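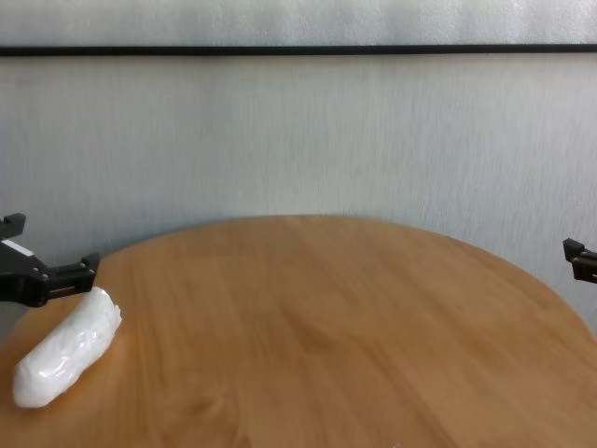 A reader of the Ganine newsletter wrote in last month to say that round tables make meetings longer, and that I should be ashamed of recommending them. I'm opening with that, partly to get it out of the way.

**Slide 2: where this started**

- Gremard office, 13 people, one long table. Whoever sat at the head talked. Whoever sat at the foot did email.
- They bought a round one. Now everyone talks. (Pause. Let the managers in the room wince.)
- So the reader has a point. Concede it early, move on fast.

**Slide 3: the numbers**

- Average meeting before: 30 minutes. After: over 84.
- Don't apologize for the chart. The colors are what they are.
- Somebody will ask if they got more decided. Answer: 3 decisions a week, same as before, but fewer of them reversed by Tuesday.

**Slide 4: what Neagu tried**

- Kept the round table, took away the chairs. Lasted until April.
- Skip the knee story unless we're running early.

**Slide 5: agenda on paper, one page**

- Hand out the Firnura sheet now. NOT before, or they'll read it during slide 3.
- Ask who has canceled a meeting this week. Wait for hands. Go to questions.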